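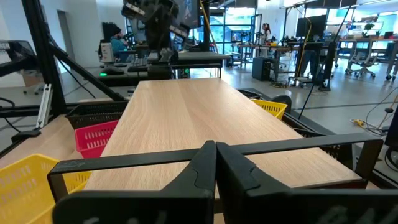

Baskets along a packing table -- how do you keep them in order?

Rajitha Kanagaratnam
July 4, 2019

We sort small parts at a long light wood table with plastic baskets down both sides, some yellow, some red, some black. People put them back wherever there's a gap, and by the end of a shift the returns are mixed in with the good stock. The baskets have holes in the sides, so labels don't stick well. Is there a simple fix that doesn't mean buying new ones?

Halfdan Damgaard

Give each color one job and keep it that way. Ours is yellow for incoming, black for finished, red for returns. For labels, skip the stickers. Punch a card, run a zip tie through it and through one of the holes, and leave the tie a bit slack so the card hangs flat. I did 28 baskets in one afternoon. Then put tape on the table edge where each basket goes, same color as the basket. Black tape shows up fine on light wood.

Iara Iturra

Just get lids.

Celeste Sequeira

Lids get in the way if you're reaching in all day. I'd go with the zip ties -- but trim the ends flush, they scratch. Small parts can also slip through the holes, so we line ours with cardboard.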